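Re: [grellside-plots] Seed potatoes and where to keep them until planting
Date: 2026-08-16

Hello all,

I answer below to the message about the order for January. Sorry that it is long, I wanted to put everything in one place.

> Last January we ordered the seed potatoes together and 2 of the sacks
> arrived already with long white shoots. We lost a good part of the
> Palten. Before I write to the supplier again, can people please tell me:
> do we want Palten a second time, or do we change to Jovier? And does
> anybody have a good place to keep them for the weeks before planting?
> My garage was too warm. I also need to know if we order by weight or
> by number of tubers, as the prices are not written the same way.

About the variety first. I grew both, Palten in the lower bed and Jovier near the hedge, and for me Jovier was clearly better on our soil. The ground at Grellside is heavy and stays wet for a long time in spring. Palten came up late, and many of the tubers had small holes from slugs when I lifted them. Jovier came up more evenly and the skins were clean. I weighed the crop because I am curious about these things: from the Palten row I had 600 grams per plant, from the Jovier row 700 grams per plant. I know it is only one year and the hedge side gets more sun in the afternoon, so please do not take it as a proof. The taste of Palten is better, I must say this too. If somebody has a lighter plot, at the top by the road for instance, it may be worth to try it once more there.

There was also a question some time ago about Giraldo. I have not grown it myself. A neighbour outside the group gave me a bag of them to eat and they fell apart completely in the pot. For soup this is fine, for salad not. I would not order a full sack.
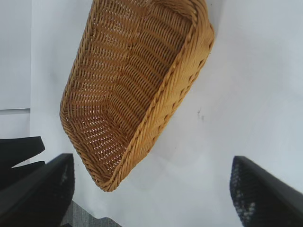

Chitting is the part where I made the most mistakes, so let me tell what I do now. I take the tubers out of the sack on the same day that they come, and I throw away the soft ones at once. Then I spread the rest in one layer with the end with most eyes on top. A closed plastic box is bad for this, the moisture stays on the bottom and you get mould before you get shoots. Egg trays work well for small quantities. For more than this I would take something woven, like the wicker basket in the photo, where the small gaps between the strands let the air come in from below, and the thick braided rim is comfortable for the hands when it is full. I put one sheet of newspaper on the bottom, not more. The place should be light but without direct sun, and cool but with no frost. A bedroom which is not heated is good. A window sill over a radiator is the worst, this I have tried.

The shoots should be short and strong and rather dark. If they are long and white, there is not enough light or it is too warm, and I think this is what happened in the garage. It is not always the fault of the supplier. On the other hand, if the shoots were already long when the sacks were opened on the day of delivery, then we should complain, and somebody should take pictures before anything is moved.

About where to keep them together: I would prefer that we do not keep them together at all. If each person collects the order in the first days, then nothing stands in a sack for weeks. I can offer my porch for a short time for those who are away. It faces north and has glass on two sides. It is dry, but I cannot promise for very cold nights, so I would cover them with an old blanket in the evening and take it away in the morning.

Number or weight: please by number, if the supplier agrees. In the last order the tubers were of very different size, and those who received the big ones had too few plants for their row. It is possible to cut a big one, but on our wet ground the cut pieces rot easily, and I stopped doing it. I looked at the old order sheet again and we paid for 2,337 tubers in total, for all plots, with the onion sets on a separate line. Perhaps we need less this time, as several people wrote that they had too many and gave them away.

So, my own wish for the list:

Jovier, one sack
Palten, a half sack if somebody shares with me, otherwise none
Giraldo, none

One more small question. Does the order have to go out together with the one for the fruit bushes, or can we send it separately? Last time we waited for the bushes and I believe this is why the sacks were standing so long. If it costs a little more for delivery, I am ready to pay my part.

With best regards from the lower end,
plot by the water tank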